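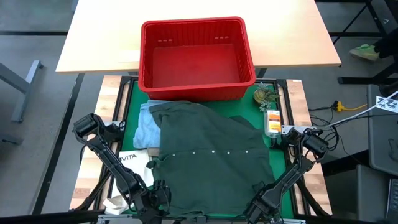 Frequently asked questions about the Ellix folding study

What is the study about?
We ask if a two-arm robot can learn to fold clothes better when it also learns from its bad attempts. Usually the bad attempts are deleted before training. In our method, which we call Ellix, a person marks the moment where the fold went wrong, and everything before this moment is kept.

Does it work?
For shirts, yes. With the marked attempts added, the robot completed a fold more often than with the good attempts only. For towels we saw almost no difference, and we don't want to claim one.

How many people gave demonstrations?
Six. Natalia Camacho and Édgar Bermúdez had done this kind of work before, the others were new to it. The new people made more mistakes, so a good part of the useful data comes from them.

How long does the marking take?
Around 20 seconds for one attempt. Damián Cuautle wrote the small tool for this and you will find it in the same download, in the folder "marker".

Why do you leave other objects near the clothes?
In our first version the mat held only the garment, and the policy became confused as soon as a cup or a plant was standing there. Now we change the objects between sessions. They are not part of the task and the robot gets no label for them.

What counts as a success?
The sleeves are inside, the shirt is folded in 2, and both grippers have let go. Two persons judge the video separately. When they disagree we count it as a failure.

Do buttons matter?
A little. A buttoned shirt keeps its shape better when it is lifted. We did not test zips.

Can I use the data with one arm only?
You can load it, but the actions of both arms depend on each other. We have not tried it.

Whom can I ask?
Please write to Ximena Espinoza for the data and to Jaqueline Tlapale for the training code. Questions which arrive after Wednesday are normally answered the next week.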